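The bell at Dhanial

July 10, 2018

I grew up going to a church with 12 regulars and a furnace that drowned out the sermon, so I am not the natural audience for an interfaith pilgrimage. Kanako Hayashi talked me into it in May, using the word "brisk." We would walk from the Methodist chapel in Preralow to the Buddhist temple at Dhanial, 131 people of assorted creeds, singing if we felt like it.

I did not feel like it. The Lutherans felt like it for nine miles.

The temple sits at the top of 109 steps, a number I know well, having met each of them personally. Yasuo Nishimura, whose father was the priest there before him, was waiting at the top with barley tea and a short talk on impermanence. My left knee had already covered the material.
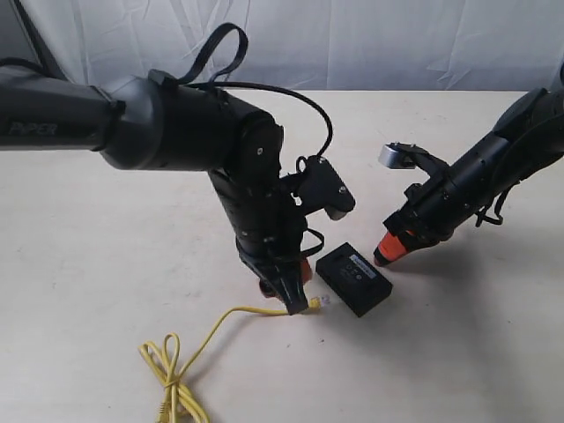 Two arms at work over a pale tabletop, one marked "PiPER."

Then came the bell. Everybody got one turn, in whatever order they had reached the top, and you were supposed to let the sound die away completely before the next person stepped up. It takes a long time for a bell that size to stop. A Catholic lady from Vostent held my hat and whispered that it beat her parish's recording, which plays off a speaker and skips.

I had planned to think something large during mine. I thought about sandwiches, and then for a few seconds I didn't think about anything, and Kanako had to tap me on the shoulder.

She wants to do it again next year, starting from Prorkell this time, which adds a hill. I've said I'll look at my calendar. The Lutherans have already signed up.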